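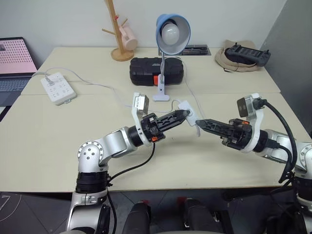

Photo: Silero

Jarmo Nurmi has translated contracts, manuals and court papers for 38 years, most of them from a back bedroom in Rerkdale. He retires in December. His last big job was a tenants' handbook for the housing company Hájek, and he was still checking page proofs when we talked on 21st October.

"I never planned on it," he says. "I was working in a shipping office and they had a letter that had to go out in English. I was the one who had a dictionary."

He was paid by the page then. A good day was eight pages, typed, with carbon copies. Mistakes meant starting the page over, so he learned to finish a sentence in his head first. He still works that way.

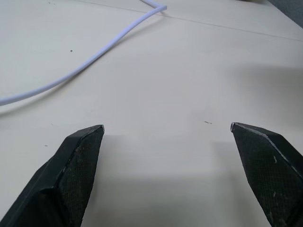

A pale tabletop between two black gripper fingers.

Software has changed the trade, and Nurmi uses it. For the handbook he ran the first draft through a program called Kamus, then went through every line by hand. It saved him time on the rent tables. The chapter on noise complaints he threw out and did again from scratch.

"The words were right," he says. "But it sounded like a threat. You don't want to scare people who just moved in."

Rates are the part he likes least. Agencies now offer a lower fee for checking a machine draft than for translating, even when the checking takes longer. He turned down one job of 1000 pages last year on those terms. A younger colleague took it and called him twice for help.

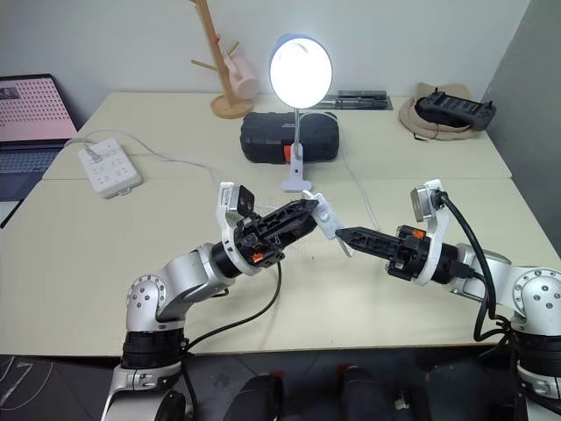
He doesn't blame her – rent has to be paid. What he tells beginners is to pick one field and read everything in it, in both languages, including the dull parts. He spent two winters on plumbing terms and says it brought him more work than his degree did.

The dictionaries are going to the library in Rerkdale, all but the first one. The spine is taped and half the letter S is loose. "I know where everything is in it," he says. He has also kept one client, a small law office that sends him a few letters a year.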